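How to Find Out if a Robot Arm Can Do Your Chore Yet

I get asked all the time whether a robot arm can do some small job around the house or the shop. My answer is always the same: pick one chore, write it down, and try it. I've done this with a Graramier arm on my bench since August, and I've got a routine now that saves me a lot of swearing.

Step 1. Pick a chore you can say in one short sentence. "Clean the kitchen" won't do. "Pick up the thin metal strip and set it down over there" will. You'll be amazed how much is hiding in even that one (pick up how? set down which way up?), so write out the answers before you plug anything in.

Step 2. Do it yourself, slowly, with two fingers. I mean it! Tape your other fingers down if you have to. When I pick up something flat I slide it to the edge of the table, or I get a nail under it. A gripper has no nail. If you can't do the job with two stiff fingers, the arm probably can't either, and you should change the job a little - prop the part up, say, or start with it standing in a slotted block.

Step 3. Clear the work surface. Plain and pale is good, matte is better. I used to work on a shiny countertop and the Mtshali software kept chasing reflections.

Step 4. Set the grip force low and work up. I start at 7 on the Girkmont controller's scale and go up one at a time. Thin parts will bend before they slip, so stop as soon as the part stays put when you nudge it with a pencil.

Step 5. Run it 210 times. Yes, really. Ten good tries tell you next to nothing, and the odd failures are where you learn things. Keep a log with one line per try, and write what went wrong in plain words: "tilted," "dropped early," "missed." My longest log has 1,311 lines and I still go back to it.

Step 6. Check the hold before you worry about the move. You want the part upright between the fingertips, with enough sticking out past them to reach whatever it's going into.
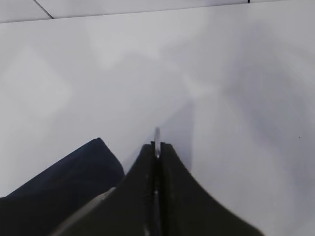

Watch the shadow too when you check this. It's an easy way to spot a lean that's hard to see from straight overhead.

A reader wrote in after my first version of this page to say that I was being too kind to the machines. Their Boreletti arm could place small parts all afternoon, but somebody still had to load the tray, and loading the tray was the chore they wanted gone in the first place. Fair point! So add a line to your log for every time you step in to help, and count loading as helping.

Step 7. Compare your time with the arm's, setup included. For a one-off I win every time. For 1,000 of the same part I'd let the arm have it, and go make lunch.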